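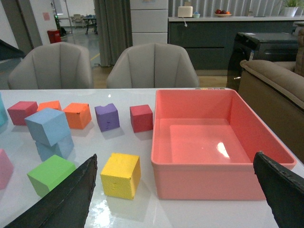
Pink bin and foam cubes on the white table

Gloss white table top has gone sticky after cleaning - how to remove residue?
Posted in Home and Workshop > Surfaces and Finishes
August 28, 2021

I have a table with a white gloss top, bought second-hand last December. The seller did not know what the finish was. It was fine until I began wiping it down every evening with a multi-surface spray. Now the top feels tacky, mostly on the side nearest the window, and plastic boxes left standing on it overnight have to be peeled off. They leave a dull outline behind.

Tried so far: warm water, then more of the same spray, then washing-up liquid. The washing-up liquid helped for a day. I do not want to sand it unless there is no other way. Is this dirt on the finish, or is the finish itself breaking down? And is there a safe order in which to try things?
- jostport_flat

carrilho77
Vinegar. Works on everything in my kitchen. Or just put a cloth over it.

madik_bench
You need to find out which of two faults you have before using anything stronger.

Fault one is product build-up. Many sprays contain a surfactant and sometimes a polish, and if they are not rinsed they dry to a thin film. Each new coat softens the one before and adds to it. The film is usually worst where the hand stops at the end of a wipe.

Fault two is a softened finish. Some lacquers take up plasticiser from soft plastics and from rubber feet, and some are attacked by alcohol or ammonia in the cleaner. In that case the tackiness is in the coating and no amount of washing will shift it.

Test: pick a patch near a corner. Wash it with warm water and one drop of washing-up liquid per mug, using a microfibre cloth. Rinse with clean water, change the water, rinse again. Dry it and leave it alone until the next day. If the patch is no longer tacky, you have build-up and can do the whole top the same way. Your first attempt probably failed at the rinse.

If the patch is still tacky, press a fingernail into it gently. A mark that stays means the coating is soft. Stop washing, keep plastic off it and give it a few weeks in a dry room. Some lacquers recover part of their hardness. If yours does not, the top has to be stripped or covered.

Dull outlines on a sound finish can be treated with a plastic polish on a soft cloth, working in straight lines with very little pressure. Avoid melamine sponges. They are a fine abrasive and will take the gloss down. If you do end up flatting it back, use wet paper at 3,000 grit and expect to polish afterwards - 100 grit is for stripping only.

I would not use vinegar on an unknown finish.

nomard294
Agree with the above on rinsing. Two additions. Check the label of the spray for the words "leaves a protective layer", as that layer is what you are feeling. And put felt pads under the boxes, not the clear rubber dots, which mark lacquer in warm weather. My own top was cured by rinsing alone, but it is laminate, so yours may behave differently.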